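Prarkitz cell notebook, December

Two-arm sorting cell, hardware bench

Started 8:30. The left arm has been closing a hair off center on small parts since the last Skoder update, and I finally had a whole morning to get into it. Very happy with where it ended up, so I'm writing it down properly this time.

First thing I did was send both arms home and check every base bolt where the plates sit on the front rail. Left plate fine. Right plate had one bolt I could turn with two fingers! Torqued all of them again and put a paint pen line across each head so we can spot movement at a glance. Please don't wipe those off when you clean the rail.

Then fingers. I pulled the left pair and cleaned the pads with the Carbone wipes (the blue tub, not the solvent ones, which make the pads go tacky), put them back with the slots lined up and ran the zero routine in Skoder. Opened the jaws wide over the nuts and went through the open and close limits at slow speed.

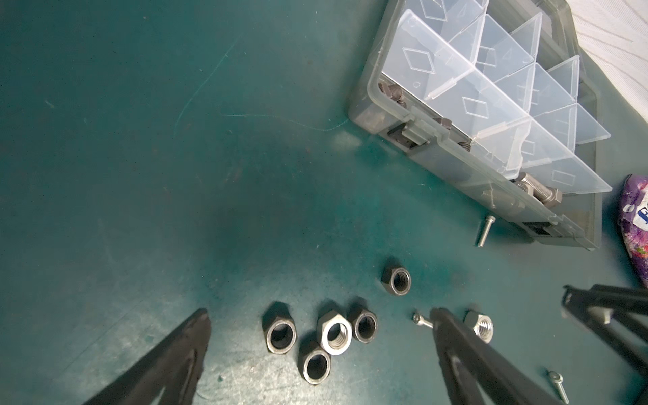
Open limit was fine as it was. The close limit was the one that had drifted, and all on one side, so one finger was arriving early and shoving the part before the other got there. New offset is saved under the profile "bench small parts". The old profile is still there if anybody wants to compare, but don't run it on the dark nuts, it chases them all over the mat.

After that, 100 slow closes on nothing, then up to normal speed. Smooth the whole way, and so much quieter than last week. I love this gripper when it's set up right.

Next I wanted the hex bolts, which are harder than the nuts. When two are lying against each other the fingers have to come in low and take one by the head, and if the wrist is even a little rolled you get both or none. I lowered the approach height in small steps and left the wrist roll alone until the height was settled. Do it in that order. I did it the other way in the fall and wasted an afternoon. 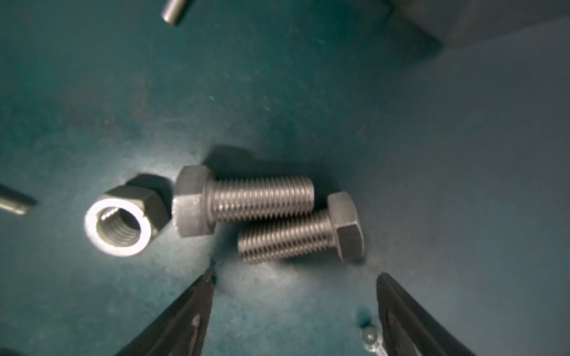 Cables and sleeves

Went over the corrugated sleeves on both arms with a flashlight. The Neltico clips at the elbows are holding up well. I gave the left one a bit more slack over the top so it doesn't tug when the arm reaches for the organizer, then swung each joint through its range by hand with the power off. No snagging. Checked the connectors at the wrist too and reseated one on the right arm.

Long run after lunch

Both arms powered, Skoder at normal speed, logging on. Set it for 500 picks and let it go while I did the paperwork. It finished with no stops, so I queued another 400 and got to 900 by 4:15. Best run this cell has had!

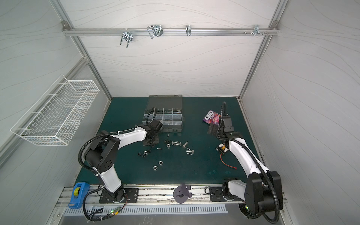
Prarkitz cell, both arms on the front rail with the organizer open toward the back.

Still to do:
Order a spare set of finger pads from Neltico, we're on the last pair.
Copy the new close offset to the right arm and repeat the slow closes there.
Look at log line 126, a small current spike on the left elbow. Could be the new slack settling. I'll check whether it shows up again tomorrow morning before touching anything.
Tape a copy of the profile names inside the cabinet door.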